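Search this site
Enter keyword Go

4.2 Pose alignment between wrist and head views

Flimside records two streams per session: a wide-angle view from each hand-held gripper and a view from the head. The grippers carry marker cubes, and Sowa, the tracking module, solves for the pose of each cube in head coordinates whenever at least one face is readable. Between readings the pose is carried forward by the inertial unit in the handle. We reject any gap longer than 200 milliseconds and split the episode at that point.

Flat, thin objects are the hardest case for the contact estimator. A picture frame lying on a desk offers a low edge, and the jaws hide much of it in the wrist view as they close. The head view keeps the outline of the object but gives poor depth at the jaw tips. Figure 3 gives one view of each type from the frame-handling task.

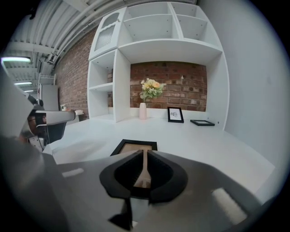
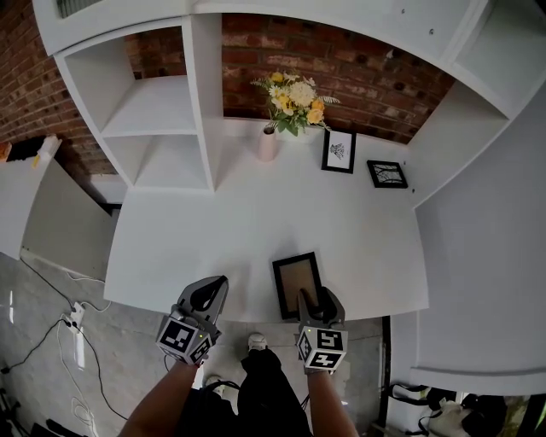
Figure 3. Frame-handling task at the white desk. First: gripper view. Second: head view, with both marker cubes visible.

On the reading that marker cubes are needed at all, Gikano disagrees. Their comment on our January draft was that a wrist-only pipeline with a good map would reach the same accuracy on textured backgrounds such as brick, and that the cubes mainly add weight and another calibration step. They asked for a comparison with the head stream removed.

We ran that comparison on 13 episodes. Wrist-only tracking held up while the gripper was moving freely, but drifted by about 3 millimetres during the final approach – enough to shift the estimated moment of contact. The planner in Section 5 therefore takes the fused pose as input, with the wrist-only pose kept as a fallback.

Related items
Sarnitard: a planner for low-clearance grasps
Sowa release notes
Clock drift in paired recorders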